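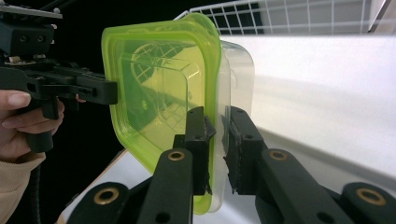
Container with the green rim, clear one behind it

Plastic food containers smell after washing – what removes it?

Posted in Kitchen & Storage by Kathleen Duggan

I have a set of Cloneden storage containers, polypropylene as far as I can tell from the 5 in the triangle on the base. They get used for leftovers, mostly curry and a tomato sauce with a lot of garlic. After a normal dishwasher cycle they look clean but still smell of garlic when the lid comes off the next day. The smell is much weaker if the lid has been left off overnight.

What I have tried so far: a second dishwasher cycle, dish soap by hand, and lemon juice wiped around the inside. The lemon covered the smell for a day and then it came back. I would prefer not to use bleach on anything that holds food. Two of the containers also have an orange tint on the inside up to the level of the sauce. Is the tint the same problem, or a separate one?

Orla Heffernan

They are related but you treat them separately.

Polypropylene has no pores in the way wood does, but it takes up oil. Garlic and onion compounds dissolve readily in oil and poorly in water, so they move into the surface of the plastic along with the fat from the sauce. The orange color is carotenoid pigment from the tomato and does the same thing. Heat speeds up both. A container that has been microwaved with sauce in it will be worse than one that was only used cold.

Start with the lid. If it has a silicone gasket, pull the gasket out. Silicone holds odor more stubbornly than the container body, and there is usually a film of grease in the channel underneath that a dishwasher does not reach. Use a blunt plastic tool so you do not nick it. Wash gasket and channel separately with dish soap and a soft brush.
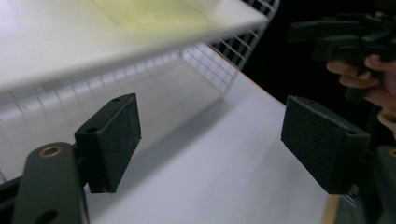
For the body, degrease first with hot water and an ordinary dish soap, then rinse. After that, fill to the brim with warm water and baking soda, one tablespoon for each cup of water, and leave it overnight. Put the gasket in the same bath. Rinse, dry, and leave the lid off for a full day before you judge the result. If you can still smell it, repeat once. I have not seen a third round make any difference.

For the tint, put the container outside in direct sun, open side up, for a day or two. The pigment breaks down in UV light. I did this in July with a set of Suominen boxes and the orange was gone by the second evening. It works through a window as well, only more slowly. Don't leave them out for weeks, as UV also makes the plastic brittle.

Do not use acetone or any other solvent. Check the base for a dishwasher symbol before using very hot water, particularly on clear ones, which may be a different plastic from the rest of the set.

Gurkero

newspaper. crumple it up, stuff it in, lid on, leave till Saturday or whenever. my mother did it with everything. coffee grounds also work but then it smells of coffee

Vavham

Agree with most of the first answer. Two additions.

White vinegar at one part to four parts water does about as well as baking soda, and it also takes off the hard water haze that people mistake for scratching. Use one or the other. Mixed together they largely neutralize each other and you are soaking the container in slightly salty water.

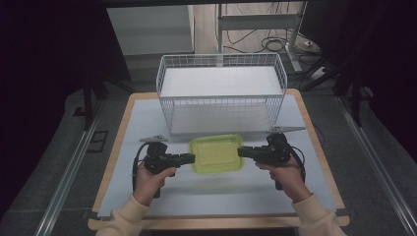 Storage matters more than the cleaning method. A container that goes into the cupboard with its lid closed keeps whatever odor is left and passes it to the lid. I nest the bodies and file the lids upright next to them – it takes a bit more shelf, but nothing comes out smelling stale.

If the inside is rough from scouring pads, replace it. A scratched surface holds grease and no soak will fix that. For garlic and tomato I went over to glass with a plastic lid and kept the plastic for dry goods.

Kathleen Duggan

The gasket was the main source. I had not realized it came out. Baking soda soak done on the rest, one round, and the garlic is gone from all but one. The two orange ones are on the back step now.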